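Tagged: robots, lab work, lessons learned

1/ Small thread about a fault we had at Stenisetti. No one was hurt, but it cost us a lot of recordings and I want to write it down while I still remember the order of things.

2/ We record people doing table tasks with two hand-held grippers. Each gripper has a cube with printed markers on top. The software finds the cubes, computes where each hand is, and later the robot arm learns from these paths. The project is called Grerside.

3/ The first sign came from the Puldale arm. It was trained on the new batch and asked to lift a plate. The left side closed in the correct place. The right side went 21 mm too low and pushed into the table until the force limit stopped it.

4/ We blamed the arm first. We did the calibration again, two times. Same 21 mm. Then we blamed the training. I am a little ashamed how long we stayed with this idea.

5/ Finally I went back to the recordings and played them slowly, with the computed hand positions drawn on top. 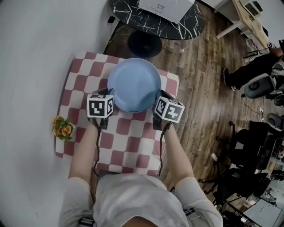
The plate task, with one gripper on each side of the rim.

6/ The left position was sitting on the left gripper, as it should be. The right position was floating under the right one. So the error was already in the data, and the arm only repeated what we taught it.

7/ The cause is very boring. The right cube had been replaced with a new one after a fall. The new one is smaller. In the settings file, the cube size was still the old value, so every distance for this cube came out wrong.

8/ The tracking never complained. It saw the markers clearly and gave a high confidence. Our check only asked "is the cube found?" and did not ask "does the position make sense?"

9/ Damage: 2000 recordings with a bad right hand. We kept the raw video, so most of them can be computed again with the correct size. 100 are lost for good, the files from those were already cleaned from the disk.

10/ On the safety side, I am glad for the force limit on the arm. Please do not raise it to make a task pass. One colleague proposed this on the first day and I nearly said yes.

11/ What we do now: every cube has its size written in the same file as its marker numbers. Before each session the person touches the two grippers together at 5 fixed points, and if the two hands disagree, the recording does not start.

12/ The check script is going to the Magagula tools folder this week. If you use marker cubes of mixed sizes, I would like to hear how you keep track of them. Corrections to my English are also welcome.

Posted May 5, 2026 | Contact | © Stenisetti | Back to top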